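Small Objects, Everyday Order: A Conversation with Glória Antunes
November 2020

Glória Antunes has coordinated the household skills program at Jandar for five years. Her subject is the small storage of daily life, and she speaks of it with some seriousness.

"People will buy a cabinet before they have decided where the toothbrush goes," she said. "We begin with the toothbrush."

The current program comprises 39 short exercises, 34 of which use a single table and no more than a few objects. Ms. Antunes favors a plain top in pale wood, with rounded corners, and a clear cup placed toward the far side. A patterned surface, in her view, draws the eye away from the task.
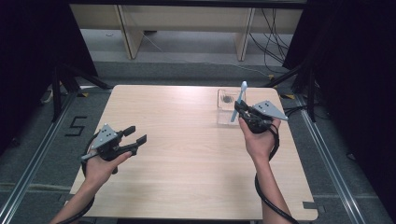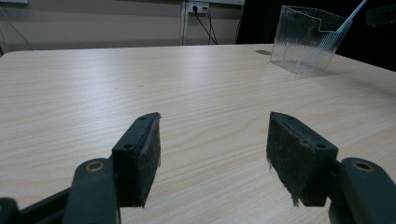
At the table: a light wooden top with a fine grain.

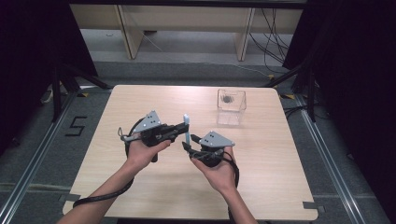 Asked why the program gives so much attention to the cup, Ms. Antunes pointed to its shape. A tall, narrow cup holds a brush upright but tips easily when the handle catches the rim. A square one with a thick base is steadier - and, if it is clear, shows at once when it needs washing.

"I would rather see one good cup than a tray with compartments," she said. "Trays collect things."

The exercises were revised in October after comments from colleagues at Vomell, who found the written steps too long. Most now take about five minutes. Ms. Antunes intends to add a set on combs and razors next, and is still deciding whether soap belongs with them.

"Soap is difficult," she said. "It leaves something behind wherever you put it."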